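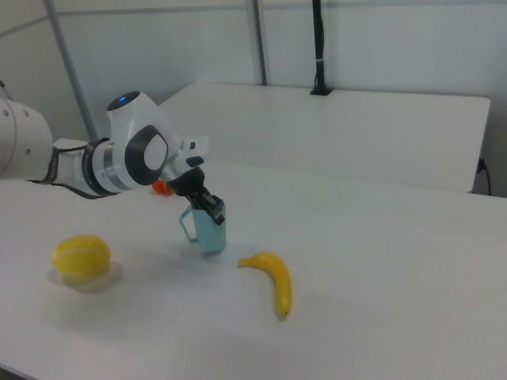

Fig. 4. Light blue mug with loop handle, held by the rim.

4. Descaling the Parnus kettle

The box says the kettle "looks after itself." It does not, least of all with hard water. Ignore the 91-day reminder too - go by what you see on the base.

1. Unplug the kettle and let it cool.
2. Fill to the lower line with equal parts white vinegar and water. The Nulitz sachets cost more, and we have yet to see them do better.
3. Bring to a boil, switch off and leave for 28 minutes.
4. Empty, rinse and boil fresh water twice. Pour both away.
5. Pour a third boil into a pale mug and look for flakes. If you find any, go back to step 2.

Note: The "clean" light runs on a timer. It knows nothing about scale.

Caution: Never put the base in water, whatever the word "splashproof" on the label suggests.

Revised May 4, 2022, L. De Graaf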